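Keeping Vermouth and Other Fortified Wines After Opening

Vermouth is wine with added spirit, sugar and botanicals. At 15 to 18 percent alcohol it keeps longer than table wine, but it does not keep like gin. Once the bottle is open, oxygen flattens the herbs first and then turns the fruit brown and nutty. Most complaints about a bad Manhattan come down to the vermouth.

Storage

Put the open bottle in the refrigerator, upright. A bottle on its side exposes more surface to the air inside. The door shelf is acceptable if the door is not opened constantly; the back of the middle shelf is better.

Write the month of opening on the label in pencil or wax marker. Dry vermouth holds its character for one month, sweet vermouth for two. Fino sherry should be treated as white wine and finished within 5 days. Ruby port lasts three to four weeks, tawny somewhat longer.

Decanting

When a bottle falls below half, move the contents to a smaller one. A 375 ml screw-cap wine bottle works well for the second half of a 750. Rinse it with hot water, drain it upside down until dry, and fill to within a finger's width of the cap. Leave no detergent in the neck — a trace is enough to show in a chilled drink.

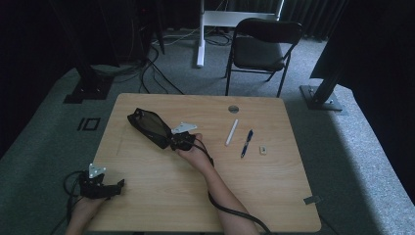
Zarmeena Arain wrote in to disagree with the advice on decanting: pouring mixes in more air than a week in the refrigerator would, she says, and she prefers to buy half bottles in the first place. The point is fair for dry vermouth, where half bottles are easy to find. For sweet styles sold only in liters, decant on the day of opening, through a funnel whose stem reaches well into the bottle, and keep the second bottle sealed until the first is gone.

Vacuum stoppers

Hand pumps remove part of the air and slow the decline slightly. Check the rubber by pressing the valve the next morning; if there is no hiss, the seal has leaked. Inert gas spray does more, provided the bottle is capped immediately.

Checking an old bottle

Pour a small measure at room temperature, since cold hides faults. Dry vermouth should be pale and smell of herbs. If it has gone straw-brown and smells of bruised apple, move it to the stove. It will still deglaze a pan or steam mussels. Sweet vermouth past its best can go into a braise, with the sugar in the recipe reduced to match.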